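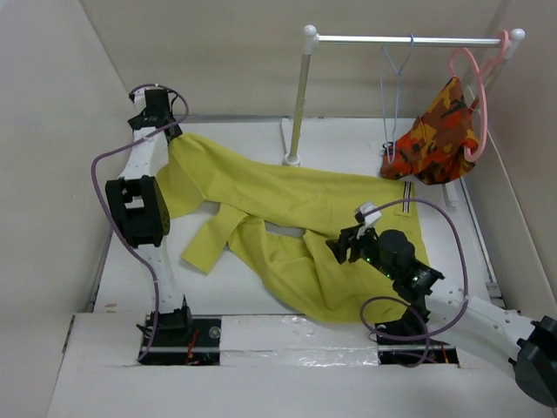
Figure 1. The two-arm tabletop kit at work on a yellow garment, with the hanging rail at the back.

Unit 3: Evaluating a Two-Arm Tabletop Kit
Course handout, revised 2026-06-30

Purpose of this unit

The department is deciding whether to buy a second set of teaching arms. The kit under review is the Plumari bench package, sold by Skirklow and serviced through their Gutstead office. You will use it during the lab weeks and write a short review at the end. These notes cover what is in the package, what we want you to look at, and how the review is graded. Read them before your first lab slot.

What the package includes

Two arms, a left and a right, with grippers. Mounting hardware for both. A walled work cell with a white floor. Power supplies, cables and a software license for one computer. The vendor also offers a service plan, which is priced separately and covers repairs and replacement of worn gripper parts for 18 months.

The rail, hangers and garments are a separate item called the cloth task set. It can be ordered later. Our course uses it in the second half of the unit.

Why cloth

A rigid block has one shape. If the gripper closes on it in the right place, the rest of the motion can be planned ahead. A garment changes shape each time it is touched, and part of it is usually hidden under another part. In Figure 1 the yellow cloth is wrinkled and partly folded, with one gripper pressed on its upper-left corner and the other holding it nearer the middle. Even from a clear view it is hard to say whether the piece is a pair of trousers or a long-sleeved shirt. Software that has to pick a grasp point faces the same problem.

Cloth also makes a fair test of two arms working together. One arm can hold tension while the other moves. If the arms are poorly matched in timing, the cloth slips or bunches up, and you will notice it sooner than you would with blocks.

Points to review

1. Reach. Find the area of the floor that both grippers can get to. Mark it on the grid sheet. Note any spot that only one arm can reach. Include the rail.

2. Gripper. Try thin cloth, thick cloth and a seam. Record whether the gripper picks up one layer or several. Trim and tags behave differently from the main fabric, so test at least one garment that has them. The striped piece near the right end of the yellow garment is a good place to start.

3. Cable routing. The purple cables run outside the arms in loops. Watch them through a full range of motion and write down any position where a loop touches the cloth, the rail or the other arm. Do not tie the loops down. The arms need the slack.

4. Base mounts. Each arm comes up through an opening in the front panel, and there is wiring inside those openings. Comment on how easy it is to get a hand in for service with the power off.

5. Status lights. The wrist has small green indicator lights. Check whether you can see them from the operator's chair — not only from the side of the cell — and say what the manual tells you about each state.

6. Software. Record one demonstration, play it back, and edit one waypoint. Write down how long each step took you and where you had to stop and look something up.

7. Documentation. The assembly guide is clear. The calibration chapter is less so, and the table of error codes is missing several entries. List any code you meet that is not in it.

Lab procedure

Work in pairs. Each pair has 2 slots. Use the first for points 1 through 5 with the cloth flat on the floor of the cell. Use the second for the software and the hanger task: take one garment from the floor and get it onto a hanger by any method you like. A partial result is fine as long as you report it.

The playback log can hold up to 300 runs. Export yours before you leave — the next pair will clear it.

Keep hands outside the walls while the arms are powered. Use the stop button if a garment catches on the rail.

Comparison reading

Read the Stępień report on low-cost arms, sections on repeatability and on wear. It was written before the current version of the kit, so treat its remarks on the older gripper as background. The January price list is in the course folder with the service plan terms.

The review

Four pages at most, with your grid sheet attached. State what you tested, what you found, and whether you would buy the kit for a class of this size. Half the grade is for the test record and half for the argument. Opinions on appearance or brand are not needed. If you recommend the service plan, show the cost with and without it.

Hand in one copy per pair through the course page.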